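关于我们
Niltance 桌面收纳与整理

首页 > 关于我们

先说清楚做什么的。Niltance 做桌面。家里的桌、工作间的桌、教室的桌、店里收银台后面那张谁都往上放东西的桌。我们上门整理,也开课,也卖一点自己在用的东西(很少,见下面)。衣柜不接,车库不接,问过的人很多,还是不接。

地址在 Irkulthorpe,Odukoya 楼的底层,门朝院子那边。从马路上看不见招牌,绕过去就到了。

这一页很久没更新,趁搬完样品间赶紧改一遍。旧版里写的二楼教室已经没有了,电话也换过,以联系页为准。

怎么开始的

Sverre Magnusson 以前给人做木框,画框、镜框、托盘框都做。做框的人桌上东西多:夹子、胶、砂纸、边角料。他给自己钉了一块带边的工作板,四边有木条围着,小零件滚不下去。后来隔壁做缝纫的要了一块,再后来隔壁的隔壁。那时候还没有名字,收据上写的是“板子”。

Bukola Ogbonna 是另一条路过来的。她在学校里管过美术教具,放学后一间教室一间教室收,收了很多年,收出一套办法。她来订板子,顺便把 Sverre 的桌子收了一遍。他三天找不到卷尺,后来找到了,再后来就没丢过。两个人合伙,名字是 Bukola 起的,没有什么意思,念着顺。

第一年基本没赚钱。接的都是熟人的活,厨房台面、小孩写作业的桌子、一家修鞋铺。修鞋铺那单到现在还在做,每个季度去一次。

到现在上门做过 1,231 张桌子。这个数字是 Aminu Afolabi 从预约本里一页一页翻出来的,他管预约,翻了两个晚上,所以一定要写上。取消的没算。

我们怎么看一张桌子

先看台面,再看东西。多数人反过来,先买盒子,买回来发现放不下,或者放下了就没地方写字。

台面要浅。我们样品间全部用浅色的,白的、浅灰的、偏蓝一点的白。浅色台面上掉一根头发都看得见,客人刚开始嫌烦,用久了会习惯顺手擦。深色木纹好看,可是回形针掉上去要找半天,剪下来的线头更不用说了。Benedetta Caruso 在课上总讲这个,她让学员蹲下来平着看自己的桌子,看完再说话。 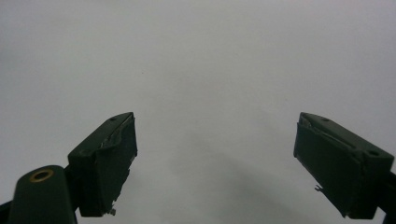

浅灰色台面,偏左有个小黑点。浅色就是这样,一点点也看得见。

台面要平,要没有缝。拼板的桌子缝里会积东西,铅笔屑、糖粒、干掉的胶。如果换不了桌子,就在上面放一块整板,板子四周留边。板子比桌子小一圈也没关系,小一圈反而好,剩下的地方可以放杯子和手机,板子上只放正在干的活。

边要有,但不能高。高了硌手腕。Sverre 做的边,前面那条宽一些,手搭得住,其他三条窄。木头用浅色的,蜂蜜那种颜色,上油不上漆。漆会掉,掉了补起来难看。

再看东西。桌上的东西我们只分成正在用的、一会儿要用的、不该在这里的。别的分法都试过,按颜色、按大小、按用途,学员记不住,回家就乱了。分好以后,不该在这里的先拿走,拿到地上也行。一会儿要用的进篮子。正在用的留在板上。完了。

听起来简单,真做起来慢的是第一步,客人会说这个我明天要用,那个我也许要用。我们不催。Aminu 会倒杯茶过来。

篮子

问得最多的就是篮子,单开一段。

我们用黑色金属丝网篮,开口的,没有盖。网格细的那种。试过布的,塌;试过藤的,勾毛衣;试过塑料盒,看不见里面,最后每个盒子底下都有一层没人认领的东西。网篮能从外面看进去,灰也会往下掉,提起来抖一抖就行。

样品间里用得最多的一种前面低、后面高。低的那面朝着人,手伸进去不用抬胳膊;高的那面靠后,长一点的东西可以斜着靠。放在板的左边。左撇子放右边。别放正中间,有人非要放正中间,那剩下的地方只够放两只手肘了。

篮子靠边放,离木边近一点,但别骑在木边上,会晃。

圆的东西单独说一下。瓶子、罐子、筒子,凡是会滚的,立着放。躺着的圆筒占一大条斜的地方,还挡手。带木边的板好处就在这里,滚也只滚到边上。先立起来,立不稳的进篮子,篮子里也立不稳的靠着后面那道高边。标签朝外,条码朝里(有人喜欢反过来,随便)。课上练习就是从这个开始,一块板、一个篮子、一个圆筒,看着没什么,新学员往往在这上面花掉半节课,先挪篮子再放筒,放完发现篮子挡住自己,再挪回来,来回几趟,慢慢就知道应该先定篮子的位置。
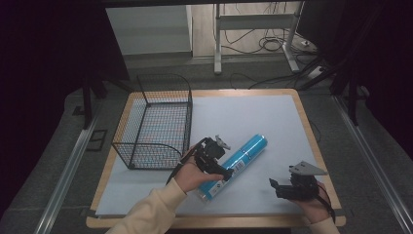 现在有哪些人

Sverre Magnusson,合伙人。做板、做边、修板。不太回邮件,急事请打电话。

Bukola Ogbonna,合伙人。带上门的活,定课程。学校的项目也找她。

Aminu Afolabi,预约、送货、账。周末的留言他会在开门以后一起回。

Benedetta Caruso,上课。桌面基础班和复训都是她。讲话快,听不清请举手,她不介意。

Chukwuemeka Mohammed,篮子和配件。跟 Flemar 那边对接,验货、退货、换脚垫。网篮有毛刺一律找他换,不用带收据。

还有几位兼职,上门时会戴 Niltance 的胸牌。

Flemar 是给我们做网篮的小厂,合作好些年了。他们原来做烘焙用的架子,丝细、焊点小,我们拿样去的时候提了一堆要求,后面要高、前面要低、上面那圈丝要弯过去不能留尖头。改了好几版。第一版前面的边太利,第二版太软,装一点东西就鼓肚子。现在这版用着还可以,够硬,也没那么重。颜色只有黑。有人要白的,白的做过一批,磕掉漆之后露出来的底色特别显眼,就停了。

课程

桌面基础班。小班,每人一块板。上午看台面、分东西,下午定位置、动手收。不讲理论,不发讲义,发一张卡片,正反面都有字,贴在桌子边上用。

课上不用带自己的东西,东西我们备好。想带也行,带一袋,别带一箱。以前有位学员推着行李箱来的,光打开就花了一个钟头,后面的人都在等。

学校班。到学校去上,教小孩收自己的课桌。小孩学得比大人快,他们没有那么多“也许要用”。老师请留在教室里,一起做。板和篮子由我们带来带走,学校准备桌子和水。一次 2 节课,中间休息。

复训。上过基础班的都可以来,带一张自己桌子的照片,乱的那种,别提前收好再拍。Benedetta 看得出来。

上门。先打电话,说一下桌子多长、靠不靠墙、白天谁用晚上谁用。最后一个问题最重要,很多桌子乱是两个人轮流用,各有各的放法,谁也没跟谁讲过。这种情况我们放 2 个篮子,一人一个,各管各的,中间那块板每次用完清掉。这个办法用到现在,回访的时候多数还在用。

一些反复被问的

板子能不能直接切菜?不能。

能放热锅吗?不能,放隔热垫。

板子脏了怎么办。湿布拧干,顺着一个方向擦,擦完再干布。木边不要泡水。油印用一点洗洁精,别用钢丝球,擦花了就再也不平了,灰会往划痕里钻,越擦越灰。

网篮掉不掉漆?会,用久了接触桌面的地方先掉。脚垫装上会好很多,脚垫免费拿,样品间门口的碗里。

篮子可以叠吗。不建议,前低后高的叠不稳,叠了也看不见下面那个。非要叠就交错着放,轻的在上面。

能不能做大一点的板?可以,找 Sverre,要等。特别大的不做,太大了中间够不着,够不着的地方最后就成了仓库。

你们自己的桌子整齐吗。还行。Aminu 的最整齐。Sverre 的看季节。

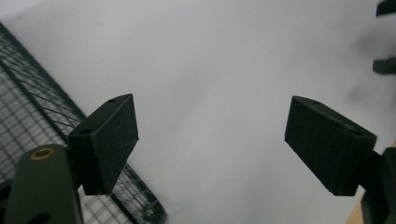 网篮的边,从上面斜着看过去。

选篮子的时候看哪里

Chukwuemeka 让加的,他说每次电话里都要讲一遍,写出来省事。

先看网眼。拿一支铅笔试,笔尖能整根穿过去的太大,小夹子、橡皮头会漏。

再看边。手指沿着上沿走一圈,慢一点,有没有刮手的地方。拐角的地方多摸一下,焊点常常在那里。

然后放平,按四个角,看晃不晃。晃的不要买,垫纸片只管一个礼拜。

底要跟台面贴得住,又不能太贴,贴死了灰出不来。透过网眼要能看得见下面的台面,看不见说明网太密或者里面太满,太满的话减东西,不要换更大的篮子。换大的下个月照样满。

高度看你放什么。放笔和尺子,后面高一点;放线团、胶带,矮的就够。想不好就买矮的。

再就是别一次买很多。先买一个,用到六月底还觉得不够,再来。我们少卖几个没关系,退货的运费比篮子贵。

我们不做的事

不扔客人的东西。分出来不该在桌上的,怎么处理客人自己定,我们只管拿下桌。

不拍客人家里。网站上没有客人家的前后对比图,以后也不会有。

不推荐别家的产品,也不说别家的不好,没用过的不评价。

不做当天加急。试过,做得很赶,回访时都乱回去了,后来就取消了。

样品间

板、篮子、脚垫、卡片,都摆在外面,可以上手试。把包放门口的架子上,坐下来,往篮子里放点东西再拿出来,比看图有用得多。椅子有高有矮,请挑跟家里差不多高的坐,高度差一截,篮子放哪里顺手就完全不一样了。

小孩可以进来,木边摸起来是圆的,篮子的边也圆。宠物请抱着。

院子里能停自行车。汽车停在 Odukoya 楼后面,从侧门进,侧门有点紧,用力推。下雨天侧门地上滑,请走正门。

样品间的板是真的在用的,所以会有痕迹,不打折卖。旧板回收,木边完好的 Sverre 会换面翻新,翻新的板放在最里面那排,价钱便宜,数量看运气,不接受预定。

卡片

很多人来信就问卡片。正面是分东西的办法,背面是收桌子的顺序。印到现在第 1,000 张已经送出去了,纸质的继续印,免费。抄一遍背面在这里,省得大家写信要:

先定篮子。
会滚的立起来。
正在用的留下。
其他的进篮子,或者离开桌子。
擦一遍。
坐下看看,够得着吗。

没了,就这些。卡片上“够得着吗”那一行以前印成“够的着吗”,老版本还有不少在外面,不影响使用。

联系

预约和课程请走联系页,写清楚桌子的长宽,靠墙还是不靠墙。照片可以附,一张就行。学校的请注明年级和人数。

网篮换货直接来店里,或者寄到 Odukoya 楼底层,收件人写 Chukwuemeka Mohammed。包的时候里面塞点纸,不然到了边会变型。

想来兼职的也写信,不要求经验,要能搬板子,上门的时候得准时。简历一页以内。Bukola 会一封一封看,回得慢,请见谅。

本页更新于5月30日。价格表还没改完,旧表先别用。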